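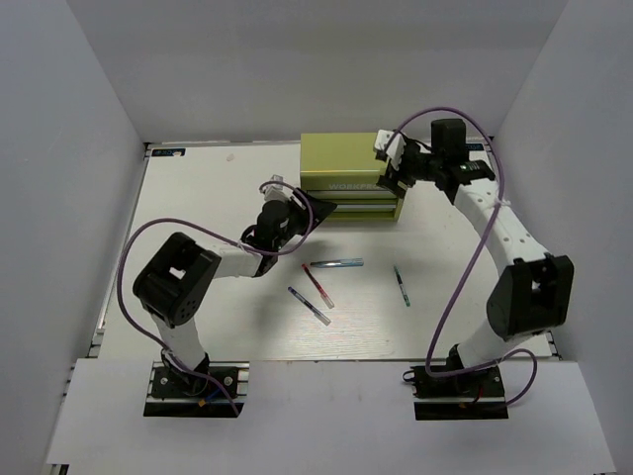

Two robot arms at the edge of a white table.

264 shares | 2 comments

The woman who runs the front counter at Okwood has poured me a second cup of tea before I have managed to ask her a single question, and by then she is well into a story about the radio station that wouldn't take her money.

"They were lovely about it, really they were," she says. "The girl in sales had a rate card all ready for me, and then somebody upstairs heard the word 'dispensary' and that was the end of our drive-time spot."

Okwood opened in November, in the old Dudás shoe store, and still has the Dudás name in tile on the front step (she won't hear of taking it out). Getting the license was slow, she says, but she had expected that. Advertising was the part that wore her down. She had set aside $3,151 to let people know the doors were open, and for weeks she couldn't find a place to spend it.

"You can't say this, you can't show that, and you'd better not have a cartoon on anything. Fine by me! I never wanted a cartoon. I wanted to tell folks with bad hips where to park."

In the end it was Sondia, the free weekly you pick up by the supermarket doors, that sold her a quarter page. A small agency called Ultness wrote it, and she made them do it over until the address was bigger than the logo. The bill came to $907, and she keeps the first printing folded in a drawer under the register.

Did it work? She laughs and tops up my cup again.

"Well, almost everybody who comes in tells me their sister saw it. It's always the sister. I'd love to meet all these sisters."

She would still like to be on the radio someday, and she has the script written out in case they call. It runs thirty seconds if you read it fast, and she read it to me twice, slowly, with the parking directions both times.

2 comments | Share this story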